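Call for participants: does eating slower make you eat less?

You have heard the advice. Put the fork down between bites, use a smaller plate, chew more, and the pounds will drop off. Magazines have repeated it for years, and most of the studies we have read behind it lasted an afternoon and fed people free pasta in a lab. We are not convinced. We would like to find out what happens in real homes, over 11 weeks, with food people pay for themselves.

The Noleo Meal Study needs 322 adults in the Vakis area. You must be 18 or older, cook at home at least four nights a week, and not be on a diet. If you already believe slow eating changed your life, please sit this one out. The same goes for anyone who sells a meal plan.

Half the group will get a small bowl, a timer and a set of instructions. The other half will eat as they always have. Everyone keeps a short food log, and we know how people fill in food logs, so we will also ask for grocery receipts.

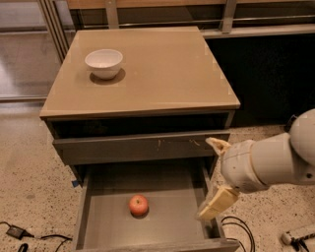
Do I get paid?

Each person who finishes gets $198, sent after the last log and the last receipts are in. People who drop out before week four get bus fare and nothing more.

We can't promise you will lose weight, sleep better or feel more "mindful." Our guess is that you won't notice much. The results will be posted either way, including if they are dull – the last study at our Dow Street office found no effect at all, and we printed all 500 copies of the report anyway.

To sign up, stop by the Jevis front desk on Dow Street before 4 p.m. and ask for the Noleo form. Sign-up closes at the end of October.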